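Savings clubs in schools: progress report to the Codarik fund
Prepared by Janaka Roy for Modupe Briggs

You asked in your last note whether the pocket money lessons are changing what children do with their money. I don't think we can say yet, and I would be wary of anyone who says we can.

What we have is attendance. The clubs now run in 10 schools and 720 children have signed up. Signing up takes one form and a parent's signature, so please don't read too much into the larger number. The figure I trust more is 38, the children at the Ccori site who made a deposit every week of the spring term.
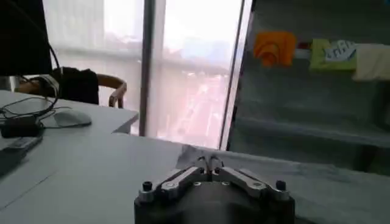
Page last changed: Aug 19, 2023

The quiz scores went up, as quiz scores do when the same quiz is given twice. Teachers liked the workbook from Drellum. They liked the previous one too. Two of them told me the chapter on borrowing is too hard for fourth graders, and after sitting through it I agree.

Spending is under budget, mainly in the travel line. I would like to keep that money for a proper follow-up with families – phone calls, not another online survey. The last survey got five replies, and one was from a teacher.
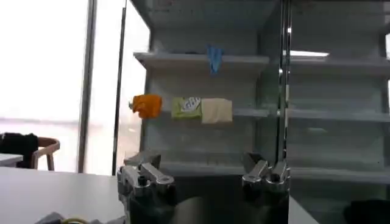

Vol. 5, p. 10

The Clodura savings app is still late. We were promised a version that lets children see their balance without a parent logging in, and the one we were shown doesn't do it. Paper passbooks will carry us through the fall. The children seem to prefer them anyway, though I have only their word for that.

Before October I need a decision on two points: whether we add schools, and whether the matching deposits continue. My own view is no to the first until we have talked to the families. On matching I am undecided – it brings deposits in, but we have no idea if they stay in once the match ends.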